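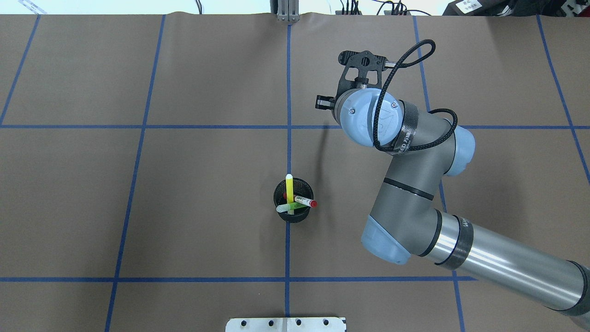

Lunen 100 Undercounter Medical Refrigerator

The Lunen 100 is a compact refrigerator for medicines, vaccines, test kits, and refrigerated reagents. It is made by Otmont for clinics, pharmacies, and small research labs that need controlled storage between two and eight degrees Celsius in the space of a standard undercounter bay. Usable volume is 100 liters. The cabinet is 700 mm high without the optional feet.

The unit is supplied with a solid door or a glass door. Both versions use the same compressor, controller, shelves, and sensor layout, and both ship with the hinge on the right. The hinge can be moved to the left on site with a screwdriver and the hinge kit packed in the drawer.

Temperature control

Air is moved by a fan mounted on the rear wall. It leaves the duct at the top of the cabinet, passes down the front of the shelves, and returns through a slot above the compressor housing. The fan runs whenever the door is shut and stops when the door is opened. On glass door units the fan restarts after a short delay to limit fogging on the inside pane.

The setpoint is five degrees and is fixed at the factory. It can be changed by one degree in either direction from the service menu, which is protected by a code. The code is printed on the card inside the document pouch. Remove the card before the refrigerator goes into use and keep it with the equipment record.

Two sensors are fitted. The control sensor sits in the return air path and drives the compressor. The display sensor is held in a small bottle of glycol on the middle shelf bracket, so the reading on the door follows the temperature of stored liquid more closely than the temperature of the air. A brief door opening will move the control sensor and will usually leave the displayed value unchanged. Do not take the display sensor out of its bottle to get a faster reading.

Defrost is automatic and happens during the compressor off cycle. There is no heater in the cabinet. Melt water drains to a tray on top of the compressor and evaporates there. In humid rooms the tray should be checked during the monthly cleaning.

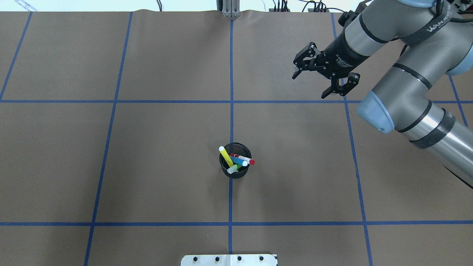 Alarms

The controller gives an audible and visible alarm for the following conditions:

High temperature: displayed value above eight degrees.
Low temperature: displayed value below two degrees.
Door: open for longer than the set delay.
Power: supply lost. The alarm runs from a rechargeable battery.
Sensor: open or short circuit on either sensor.
Battery: charge low or battery missing.

The delay on the high temperature alarm is 20 minutes as supplied. It can be shortened in the service menu but not switched off. The low temperature alarm has no delay. Freezing damages many liquid products, and some of them show no outward change after they thaw.

Pressing the mute key silences the sounder for 13 minutes. The red light stays on until the condition clears. Highest and lowest readings since the last reset are held in memory and shown by pressing the up or down key. Readings are kept through a power loss as long as the battery is charged.

A dry contact on the rear panel changes state on any alarm and can be wired to a building system or a telephone dialer. The contact is rated for low voltage signaling only. Wiring should be done by a qualified person.

The alarm battery does not run the compressor or the fan. Sites with frequent outages should provide a backup supply or a written plan for moving stock.

Shelves and loading

Three wire shelves and one base drawer are included. The shelves rest on brackets that clip into slotted rails, and the top shelf can be left out if tall bottles are stored. Each shelf has a raised back edge that keeps boxes off the rear wall. This edge should always face the rear. Boxes pushed against the wall block the air path and may be cooled below the range.

Leave a gap of one finger between rows of boxes and between the top row and the duct. Do not line the shelves with foil, trays, or cardboard. The base drawer is warmer than the shelves during a long door opening and is best used for diluents and other items with a wider storage range.

The refrigerator must be at temperature before stock goes in. After first power up, run it empty overnight, record the highest and lowest readings, reset the memory, and load in two or three batches. Warm product loaded all at once will set off the high temperature alarm and may take several hours to come down.

The Lunen 100 has no spark-free interior. It must not be used for flammable solvents. It is not intended for whole blood, blood components, or anything that has to be stored frozen. Food and drink should be kept in a separate appliance.
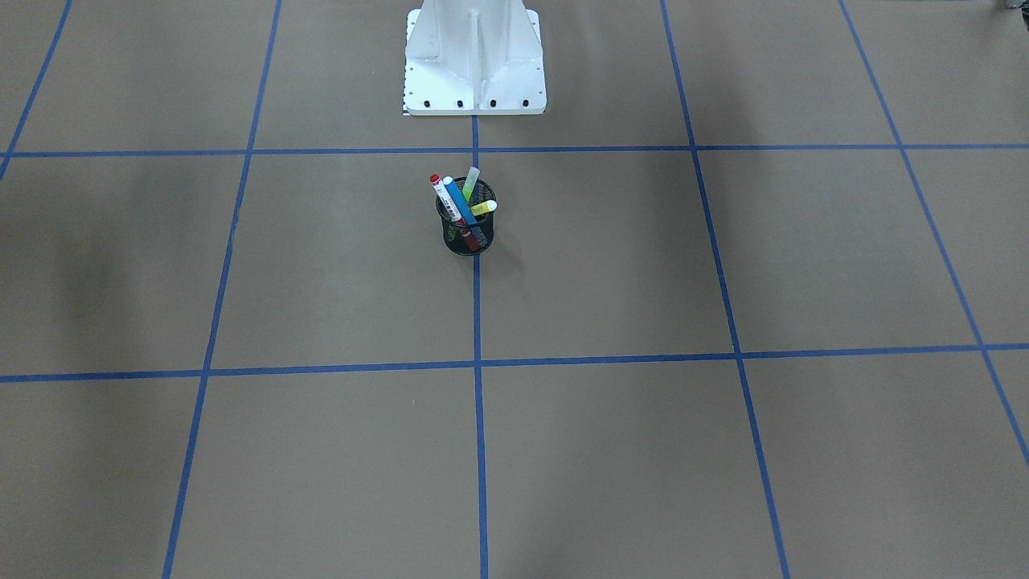
Access port

A port is provided high on the left side wall for the lead of an independent probe. The port is closed with a foam plug on the inside and a rubber cap on the outside. Push the probe lead through the slit in the plug and refit both parts. Leads should not be run through the door seal, even thin flat ones, as the seal will take a set and leak after the lead is removed.

Where an independent data logger is used, its probe should be placed on the middle shelf near the display sensor. Differences of a few tenths of a degree between the two are normal. A larger difference that persists with the door shut should be looked into, starting with the position of the logger probe and the glycol level in the sensor bottle.

Installation

Stand the refrigerator on a level floor that can carry its loaded weight. All four feet adjust. The cabinet should tilt back by a very small amount so that the door closes on its own from a few inches open. After moving the unit, leave it upright for at least four hours before switching on. If it has been laid on its side, leave it overnight.

Ventilation is through the front grille. The sides may touch neighboring cabinets, but the rear must be kept clear by the two spacers supplied. The spacers snap onto the rear panel and should not be left off to gain depth. Room temperature for normal operation is from ten to thirty-two degrees Celsius. Keep the unit away from radiators, autoclaves, and direct sun.

Use a dedicated grounded outlet. Do not use a power strip or an outlet controlled by a wall switch. A plug guard is included and prevents the plug from being pulled out by accident. It is fitted with two screws to the outlet plate.

Cleaning and service

Wipe the inside with a soft cloth and a mild detergent solution once a month, or more often if local rules call for it. Rinse with clean water and dry. Alcohol wipes can be used on the shelves, handle, and key panel. They should not be used on the door seal, which hardens with repeated contact. Chlorine solutions will mark the wire shelves and are not covered under warranty.

Brush the condenser behind the front grille twice a year. Dust on the condenser is the most common cause of long compressor run times in service reports. The grille lifts off without tools. Disconnect the power first.

The alarm battery should be replaced every two years. It is a stock part and can be fitted by the user. Test the alarms each month by holding the mute key until the display shows TEST. The test raises a simulated high alarm followed by a simulated low alarm and switches the dry contact each time. Warn the monitoring desk before running it.

Sensor calibration can be checked against a reference thermometer at the middle shelf. An offset may be entered in the service menu. Offsets larger than one degree indicate a faulty sensor, and the sensor should be changed. 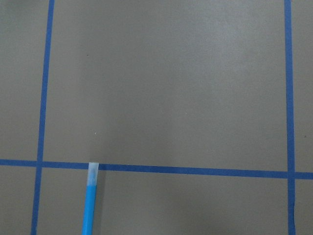
Gray surface marked out with blue tape.

Options and spare parts

Key lock, solid or glass door: factory fitted, two keys.
Stacking bracket: joins two Lunen 100 cabinets one above the other. The lower cabinet must have a solid top panel.
Caster base: four casters, front pair with brakes. Adds to the overall height and may prevent undercounter fitting.
Extra wire shelf with brackets.
Glycol bottle, filled, with holder.
Alarm battery.
Door seal, solid door.
Door seal, glass door.
Rear spacers, pair.
Hinge kit, left.

Door seals are not interchangeable between versions. State the serial number when ordering a seal. It is on the plate inside the cabinet at lower right, and it is repeated on the rear panel.

Cabinets built before June have the earlier hinge plate, which takes a shorter screw. The current hinge kit contains both lengths. Using the long screw in the early plate will pierce the liner.

Documents

Each unit is shipped with a user manual, a wall chart for daily readings, and a temperature test sheet. The test sheet records values at the top, middle, and lower shelves with the cabinet empty and with a test load. A repeat mapping at the installed location can be ordered from Cerndale, which handles field service for the Otmont refrigerator range. Mapping is done with the customer's own shelf layout and takes one full day and night, during which the stock has to be held elsewhere.

Warranty is two years on parts and labor and five years on the compressor. Batteries, lamps, and door seals are covered for one year. Damage from blocked ventilation or unsuitable cleaning agents is excluded.

Last updated: 2020-08-23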